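Home Guides Downloads Service Contact

Skaris Mobile Arm – Set-up Guide
Section 2: Planning the purchase and the site
Reading time: 6 minutes

2.1 Scope of this section

This section is for the person who prepares the order. It covers the site survey, the choice of base and gripper, the simulation run and the budget sheet. Unpacking and first start are covered in Section 3. Do not place an order before steps 1 to 12 have been completed, as the base and the arm length can't be changed after delivery.

The guide assumes a kitchen or kitchen-like workplace with fixed counters. For laboratories, see the separate supplement.

2.2 Site survey

1. Measure the height of every counter the arm is expected to work at. Measure from the finished floor to the top surface, at both ends. Enter the lower and the higher value.

2. Measure the depth of each counter from the front edge to the wall.

3. Measure the clear height between the counter and the lowest shelf or wall cabinet above it. Include brackets, rails and lamps. Posts that come down to the counter are entered separately, with their distance from the front edge.

4. Walk the route the base will take. Record each threshold, mat and change of floor covering. The standard base crosses a step of 4 mm. Anything higher needs a ramp or the large-wheel base.

5. Open every door and drawer on the route and measure how far it projects. A drawer left open narrows the passage, and the base will stop in front of it.

Note: Measurements taken from building drawings are not accepted. In older kitchens the drawings often leave out the skirting.

CAUTION: Leave 400 mm of free floor on each side of the parked base. The side vents must not be covered.

2.3 List of objects

6. Write down the objects the arm will be asked to handle. Use the real objects, in the packaging in which they are bought. Give the width at the point where they will be gripped, and the full weight.

7. Mark each object as rigid, soft or irregular. Squeeze bottles count as soft even when full. Fruit and vegetables count as irregular.

8. Mark anything that is to be left alone. Heavy appliances such as toasters and kettles are normally entered as fixed obstacles, together with their cables.

The list decides the gripper. The standard gripper is enough for rigid objects. If more than a few entries are marked soft or irregular, order the Esasum finger pads with the arm. They are cheaper in the first order than as a later service part, and fitting is included.

2.4 Simulation run

9. Send the survey and the list to the planning office. The office builds a model of the counter in Dikon and places the chosen arm and base in front of it. One model of one counter is included in the planning fee. Further counters are charged singly.

10. Check the model when it is returned. Compare the position of shelves, posts, cabinets and handles with your own survey. Report errors before any reach test is run, as corrections made afterwards are charged as a new model.
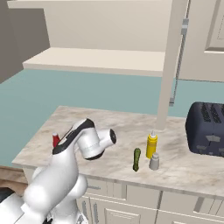 Objects standing close together need more room than the sum of their widths suggests. The fingers have to pass between neighbours while open, and the wrist has to clear whatever stands behind. If the reach report marks an object as "blocked by neighbour", try the following in order: allow the arm to move the neighbour first, change the approach to one from above, or set a fixed spacing on the counter. The first costs nothing but time per task. The second depends on the clear height recorded in step 3.

11. Read the reach report. Each object is given one of three results:

Reached – the arm can get to the object from the planned base position.
Reached after move – the base must be shifted along the counter first.
Not reached – no base position was found.

An object marked "not reached" must be moved in the plan, removed from the list or served by a longer arm. The longer arm also needs the heavier base, so ask for both prices together.

Note: A good reach report is no promise of a good grip. The model treats surfaces as even and weights as exact. Soft objects in particular should be tried with a real gripper. A loan gripper on a bench stand can be booked for 12 working days.

CAUTION: Do not use the simulation report as a safety assessment. The assessment must be made on site, with the people who work there present.

2.5 Budget sheet

12. Fill in the budget sheet. The following lines are required:

Arm, with chosen length
Base, with chosen wheels
Gripper and pads
Charging dock and electrical work
Planning fee and any extra models
Safety assessment
Staff training
Yearly service
Spare parts held on site

The lines most often left empty are electrical work and staff training. The dock needs its own fused outlet. If there is none within reach of the parking position, get a quotation from an electrician before the order is signed.

For spare parts, plan one set of finger pads for every 200 hours of gripping. Irregular objects wear the pads at the edges first. Belts and wheels are covered by the yearly service and need no line of their own.

Lease or purchase: leasing through Leung includes the yearly service but not the pads. A leased arm can't be fitted with third-party grippers. If the list of objects is likely to change during the lease, purchase is usually the better choice – the gripper can then be replaced without a new contract.

Note: Orders that are to be delivered before the end of the year should reach the sales office in October. Bases are built to order. Arms are normally in stock.

2.6 Before signing

Keep a copy of the survey, the object list, the reach report and the budget sheet together. The installer will ask for all four. If a counter, shelf or wall cabinet is changed between the report and the delivery, the report is no longer valid and step 9 must be repeated for that counter.

Continue with Section 3: Delivery and unpacking.

Previous Contents Next

Comments

Jytte Fogh
Step 3 should say something about lamps that swing. Ours was measured folded back against the wall and the arm met it in the first week. Otherwise clear enough.

Eyvindur Lund
Is the 4 mm step for the base with or without the arm mounted? We have a metal strip between the kitchen and the corridor and it is very near that. I would like to avoid the large wheels because of the price.

Jytte Fogh
Eyvindur, with the arm mounted and folded, according to our installer. We put in a ramp anyway.

Eyvindur Lund
Thanks. Also, the budget sheet in Downloads still has no line for spare parts. I added one by hand.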